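Section 3: Setting Up Your Sorting Spot

Welcome to the part of the guide we like best! By now you have read through the Gundier household planner (Section 1) and picked which drawer, shelf or bag you want to tackle first (Section 2). Now it's time to get everything out in the open and give it a home. Set aside 40 minutes for your first go. You will get much faster once you know your own stuff, and most people find they want to do a second drawer right away.

What you need

A table, bed or other flat surface at a height you can work at comfortably
A cloth, sheet or blanket to cover it
One shallow cardboard tray for small things
The label sheet from your Gundier pack
A pen
Cable ties of the hook-and-loop kind
A bag for trash and a bag for things you are giving away

Note: The label sheet has 300 labels. Please don't feel you have to use them all on day one - the refill sheets come in the same size, and the leftover ones are great for the freezer.

3.1 Covering the surface

1. Clear the surface completely. Move cups, plants and anything else that could tip.
2. Spread the cloth over it. Let it hang over the front if it's big enough. A few folds are fine, and you don't need to iron anything.
3. If the cloth slides, tuck the back edge under or lay a towel beneath it.
4. Place the tray at the back, where you can reach it with either hand.
5. Put the two bags on the floor, one on each side of you.

A patterned cloth works well, with one catch: tiny things like screws and earring backs can vanish on it. If the drawer you are sorting is full of those, go for something plain. For everything else, use the cloth you like looking at. You are going to be staring at it for a while!

Caution: Don't cover a stove top, a radiator or a lamp, even for a few minutes and even if it is switched off.

3.2 Choosing a tray

You really don't need to buy one. The trays that groceries come packed in are just about perfect, and Leonie Tuhiwai, who wrote the first version of this guide, has sorted her entire sewing room with nothing else. Look for low walls, a flat bottom and corners that still hold together.

1. Shake out crumbs and wipe the inside with a barely damp cloth. Let it dry.
2. Press the corners. If one has come apart, fix it with paper tape on the outside.
3. Cut away any flap that folds in over the top.
4. Leave the printing alone. You can stick a label over it later if you want to.
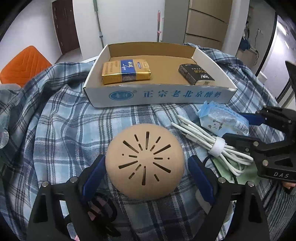

Small packs are the things that wander most, so they get the tray before anything else does. Drop them in lying flat and spread out so that you can read the fronts without digging. An old yogurt tray, like the white one with the blue lettering and the tan inside, takes a gold pack and a black pack and leaves you the rest of the space for whatever turns up next. Bulkier things stay out on the cloth until you know how many of them you have. The same goes for cables, which should be coiled and strapped before they go anywhere near a tray. A soft plastic packet can wait beside them.

3.3 Sorting the small things

1. Take out one handful at a time. Tipping out the whole drawer is tempting and we've all done it, but you end up with a heap on the cloth in place of a heap in the drawer.
2. Put small packs and sachets in the tray.
3. Check each one for a date. Anything past it goes in the trash bag.
4. Place like with like. Two piles are enough to start with.
5. Anything you can't identify goes to the front left corner of the cloth. Come back to it at the end, when you'll often have found the thing it belongs to.
6. Label the tray on the short side, so the label still shows when the tray is on a shelf.

Note: Packs with writing you can't read are worth a second look. Ask the person who bought them, or write your best guess on a label with a question mark. Balthasar Reisinger of our Trevaskis workshop group keeps a whole row of question marks on his spice shelf and is slowly working through them at dinner.

3.4 Cables

This step is so satisfying! A coiled cable takes up a fraction of the room of a loose one, and you'll never again have to pull out four to get at one.

1. Unplug the cable at both ends and straighten it out by hand.
2. Look along the whole length for splits, kinks or bare wire.
3. Hold one end in your palm and coil the rest in loops the size of your hand. Keep them loose.
4. Wrap a hook-and-loop strap around the middle of the coil. Snug is good, tight is not.
5. Leave a little of each end free so you can see which plugs it has.
6. Fold a label around one end and write down what the cable is for.

Caution: Throw out any cable with damaged insulation. Don't tape it up and keep it. Ask your local recycling center where to take it.

Caution: Never wind a cable tightly around its own charger. The wire bends sharply where it meets the plug, and that's where it gives out.

3.5 Covers, lids and odd shapes

Round and domed pieces don't stack with anything, so they tend to get left over. Give them their own turn.

1. Match each cover or lid to its base. Try it on, even if you're sure.
2. If it fits, store the two together.
3. If a cover has slots or holes, dust it with a dry, soft brush, working from the middle outward.
4. Rest domed pieces with the open side down so they don't collect dust.
5. No base? Label it with the month and put it at the back of the shelf. A cover marked in May that still has no partner when you do your next round can go.

3.6 Tissues, cloths and other soft things

Keep soft items for last. They make excellent padding.

1. Fold cloths to the width of the drawer.
2. Lay them along the bottom or use them to fill the gap beside a tray.
3. Put tissue packets on top, printed side up, with the opening facing you.

3.7 Putting everything back

1. Wipe out the empty drawer and let it dry.
2. Put the tray in first, then the cables, then the odd shapes.
3. Close the drawer slowly and open it again. If anything catches, take out the tallest piece and lay it on its side.
4. Lift the cloth by its corners and shake it out over the trash.
5. Tick off the drawer on your planner page and write down where you moved things that no longer live there.

If your drawer is still too full to close, go to Section 4, which covers the Peludley shelf inserts and how to measure for them. Replacement label sheets are listed on the last page.

Guide revised August 2020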